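Flarkescombe Robotics Club: Frequently Asked Questions

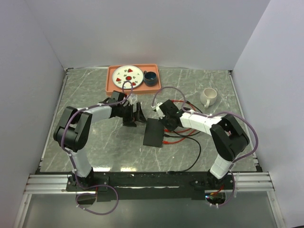
Prepared by the Niskanen Learning Workshop, Farnthorpe
Last updated 01/09/2026

Who may join the club?
Membership is open to all students enrolled at Flarkescombe in grades nine and above. Prior experience with robots or programming is not required.

What do members work on?
The main activity this year is the Cendumov Table Service Project. Students program two arms to work together on everyday tableware, including a tray, a plate and mugs. The arms are mounted facing each other, and much of the early work concerns keeping the two grippers clear of one another near the center of the table.

How are students assigned to the workspace?
Students work in pairs and reserve the workspace in blocks of 30 minutes. Each pair may hold 2 reservations at a time. Unused blocks are released to other pairs — please cancel early if plans change.

Is there a safety requirement?
Yes. Each student must complete the safety session and score at least 80 percent on the written check before operating the arms. Hands must stay outside the enclosure while the arms are powered. Cables may be moved or reconnected only by staff.

May students bring their own dishes?
Items from home may be used with staff approval. Glassware and knives are not accepted.

Does the club enter competitions?
The club holds its own showcase in February. Up to 12 pairs may present, and each pair submits its program and a short written report in advance.

Is there a fee?
There is no fee for membership. Students are asked to provide their own notebook.

How does a student apply?
Application forms are available at the Farnthorpe front office and must be signed by a parent or guardian.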